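Gwilliam Chapel, October walk-through before visitation season

Guest book stand: OK. Pen replaced, bless whoever keeps borrowing it.
Aisle runners: one corner lifting by the family pew, please tape it down before someone's grandmother finds it.
Exit lights: OK, all 5.
Folding chairs: 200 checked, two wobble and are tagged for Kristaps.
Flower room drain: slow again, I'm sorry to say.
Ramp rail: tight and freshly painted, and it looks lovely.
Walked with Aishwarya Iyengar.

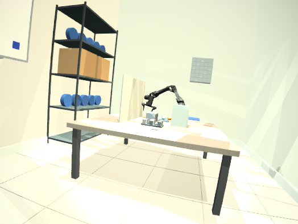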